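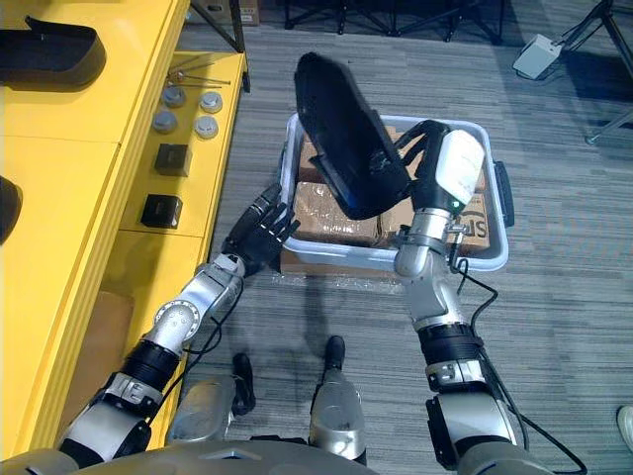

Can they do chores yet?

Apr 6, 2026

Short answer, no. Longer answer, some of them, slowly, if you set the table first and stand nearby. I keep getting asked this by relatives and by the guy who does my taxes so I'm writing it down once and sending the link.

I spent 14 years on shop floors before I started writing about them. Picking, kitting, packing, a bad stretch in returns. So when somebody shows me a machine with legs and asks what I think, I don't look at the legs. I look at the bin.

Bins are awful. Stuff in a bin is lying on other stuff. It's wrapped in plastic that crinkles and slides and catches the light, and a box inside a clear wrap is a box whose edges are sort of there. You and I reach in and feel around. Half the time we aren't even looking. A gripper with two fingers has to decide where the edge is before it gets there, and if it's wrong it shoves the whole pile over and now the plan it had is for a pile that doesn't exist anymore.

Take one curved black part out, put it on a shelf. Sounds like nothing. A temp learns it in the time it takes to say it. For a robot that's a grasp on something with no flat sides, held at an angle, over clutter, then a turn, then a set-down on a surface with other small parts already laid out. Screws, discs, whatever. Knock one of those off and somebody is on their knees on the carpet.

The company people hate when I say this. Piltano put out a clip last July of a machine emptying a tote, very smooth, music on it. I asked how many tries. Got a nice email back about the roadmap. Camargo was better, they let me sit in for an afternoon, and their unit did 57 picks out of 90 with no help. Which I thought was pretty good! Really. But the shift lead I'd have worked for would of walked it out the door by lunch. On a line, the misses are the whole cost. Every miss is a person stopping what they're doing.

And the hands. Everybody wants the hand with all the fingers because it looks like ours. Fine. For most bin work I'd take the plain two-finger gripper, and I notice the folks doing the actual work often reach for it too. Put one of each on the same body and you find out fast which one gets the job. A hand is a lot of joints to go wrong. Maybe in a few years I eat those words.

Home is worse. People think home is the easy version, because it's small and nobody's timing you. Home is the hard version. A shop has a yellow shelf that is always the yellow shelf. My kitchen has a drawer that only opens if you lift it. Laundry has no shape. The floor has a cord on it, a shoe, a bag, a different bag tomorrow. Cables alone would finish off most of what I've seen demoed. Tongate says their home unit will load a dishwasher and I beleive them, for their dishwasher, with their plates.

So where's it useful now. Dull, fixed, low stakes. Same tote, same part, same place to put it down. Zulau runs a kitting cell that way on the late shift, 400 parts a night, one person minding it along with two other jobs. No legs on it by the way. It's bolted down. It's the least exciting thing I saw all year and the only one I'd spend my own money on.

I'm not rooting against the walking ones. My back is shot from totes on floors. Bending down to a bin on the ground and lifting out whatever's on top, all day, that is exactly the job I'd hand over first and with a card and a cake. I just want it judged as that job. Show me the same bin packed badly. Show me the wrap left on. Show me the second hour. Let someone who isn't on the payroll load the thing up and walk away, and leave the camera running for the part where it gets stuck.

If you're buying, ask for misses per shift and who picks up after them. If they give you a speed instead, that's your answer for this year. Ask again next year, it does move. Two years ago I wouldn't have bothered to write any of this because there was nothing to time.

More on the Zulau cell when I get my notes typed up, they're on the back of a packing list somewhere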